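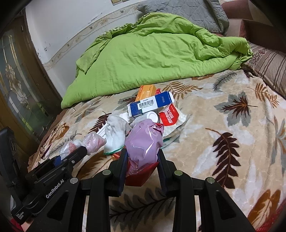

On the Votalar reissue: I compared the new transfer with my 1994 Fandamby cassette, and the tape is the better listen. The reissue is cut about 3 dB louder, and the kick drum clips through most of side two. The artwork doesn't help. They went for the shiny look, purple and wrinkled like the plastic package in the photo, with the bright reflections down the front, and the track titles are unreadable against it. The old sleeve was plain black type on gray card.

On 21 November 2020, Milagros Calimlim wrote:

> Does anyone know which master Neltine used for the Votalar
> reissue? The notes say "original tapes" and give no details.
> My copy is number 577. Also, is "Frade" the album mix or
> the single mix? It runs 20 seconds longer than I remember.

The notes are wrong, or at least loose. Track 4 has the same dropout in the left channel as the Fandamby cassette, at the same point in the second verse. A dropout like that would not be on the studio reel, so I think they worked from a cassette production copy. High end rolls off early on both, which fits.

"Frade" is the album mix. The single fades before the last chorus and has the vocal doubled from the start. The extra time on yours is the organ part at the end, which the cassette also has, but lower in level.

If anyone owns the vinyl single, please check the intro for a tape splice just before the bass enters. I hear one on the reissue and can't find it on the cassette. I can send 24-bit clips of both off list. The files are large, so tell me first if your mailbox has a limit.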